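Sports Memoir and Biography
Handout for session 4: How athletes tell their own stories
Posted June 10, 2025

Hi everyone. I talked too fast on the second half of the material last time, so these notes cover it again at a speed you can read. Bring your copy of the packet. Page references are to the packet, not to the library editions.

1. Before chapter one

Most of you skip the front matter. I did too, for years. Go back and look at it, because an athlete's book starts working on you well before the first chapter. There's usually a cluster of praise from coaches and old teammates, then a dedication, then a foreword by somebody more famous than the author (or at least famous in a different way). All of that is telling you how to read the person you're about to meet. If four people in a row call him humble, you'll forgive a lot of bragging in chapter three.

In January, when I was putting the packet together, I typed up the praise pages from every book on the shelf in my office and underlined the adjectives. They hardly change from sport to sport! Swimmers get "disciplined" a bit more often and goalkeepers get "brave," but you could swap most of the pages between books and the reader would never catch it. Keep that in mind for the exercise at the end.

2. The four openings

I'm going to be a little crude here and sort the first chapters into types. Real books mix them.

The big game. We start in the tunnel, or on the bench, or with the clock running down. Then the chapter breaks off right before the result and we get "I was born in..." It's an old trick and it works. The cost is that the childhood chapters become something to get through.

The backyard. A hoop on a garage, a ball and a wall, a frozen pond. These can be lovely when the detail is odd enough. A wall is nothing, but a wall with one loose brick that sent the ball off sideways is a wall I remember.

The injury. Very common now. We meet the athlete on the training table, and the question of the book is whether they'll come back. Since the book exists, we mostly know the answer, so the writer has to find something else for us to wonder about.

The phone call. Draft day, a trade, getting cut, a parent's illness. I have a soft spot for these. Phone calls force the writer to do dialogue, and dialogue is where you find out fast if the ghostwriter was listening.

3. Who is talking?

This is the part I rushed. Nearly all the books in the packet had a second writer. Sometimes the name is on the cover after a "with," sometimes it's buried in the acknowledgments, and sometimes it's nowhere. I don't want you to treat this as a scandal. A good collaborator sits with the athlete for a long time, asks the same question on different days, and builds a voice out of the answers. That voice is a made thing. So is every first person voice, including the one you're reading now.

What I want you to listen for is the seam. You'll be cruising along in short, plain sentences about practice, and suddenly there's a paragraph about how the stadium lights "pooled like honey on the wet grass." Hmm. Who wrote that? Maybe the athlete did – some of them are terrific with an image. But mark it. Then look for a second one, and see if they turn up at the ends of chapters, where a tired writer reaches for polish.

The opposite seam is just as interesting. In the cycling memoir (packet, page 16) the prose is smooth all the way down the page, and then there's a flat little sentence about the smell of the team van. I'd bet lunch that sentence came straight off the tape.

4. Faith, family, gratitude

A lot of athletes write about belief, and a lot of you told me in your response papers that you skim those passages. Please don't. Whatever you believe yourself, those pages are often where the author feels the most at stake, and the writing can go either way. It gets vague when the author is speaking for everyone who shares the belief. It gets good when there's one particular morning, one particular pew, a prayer that was really about a hamstring.

Same with family. "My parents sacrificed everything" is a sentence I've read so often that it slides right off me. Give me the car they drove to the tournaments and what was on the floor of it. Give me who got carsick.

Gratitude is harder. Athletes are trained to thank people, they do it after every game with a microphone in their face, and the habit gets into the prose. Try crossing out the thank-yous in one chapter and reading what's left. In some books you lose nothing. In one of ours (I'll let you find it) the whole chapter falls over, and I came to like the book more after I noticed that.

5. Losing

My own opinion, and you can fight me on it in class: the losing chapters are nearly always better than the winning ones. Winning gets told as a list of plays, followed by a blur of hugging. Losing has time in it. There's the bus, the food nobody eats, the coach who says too much or too little, the next morning when the sore places are still sore for no reward.

Compare the two relay chapters back to back. Same swimmer, same pool, one gold and one disqualification. The gold chapter is over almost before it starts. The other one takes its time, and the best page in it is about looking for a missing sandal on the pool deck so she wouldn't have to look at her teammates.

6. For next time

Read the two goalkeeper excerpts and the long tennis piece. Skip the appendix of career statistics unless you love that sort of thing.

Then write 600 words, first person, about a game or match you lost. It can be Little League, it can be a board game with your cousins, I truly don't mind. Rules:

Don't give the final score until the last paragraph, or leave it out.
Include one line of speech you're sure you remember and one you had to make up. Don't tell me which is which.
No weather in the first sentence.
On a separate page, write a praise blurb for your own piece of no more than 80 words, in the style of a former coach. We'll read those aloud first, before the pieces, and see what they do to us.

Print 2 copies, please, one for me and one for your partner. If you've never played anything at all, come talk to me and we'll find you something. Watching counts. I once got a wonderful piece from a student who had only ever kept the scorebook.

Comments are open under this handout as usual, so post questions there and I'll get to them before class.

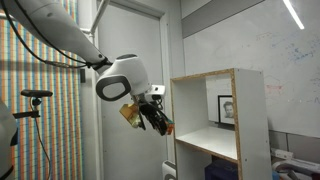
Could we use a loss we watched from the stands, if it was a sibling playing? My brother's last high school wrestling match is the only one I remember well enough to get the talking right, but I'm worried it turns into his story and I'm just the person holding the coats. Also I think I found the chapter that falls over without the thank-yous. Is it the rowing one?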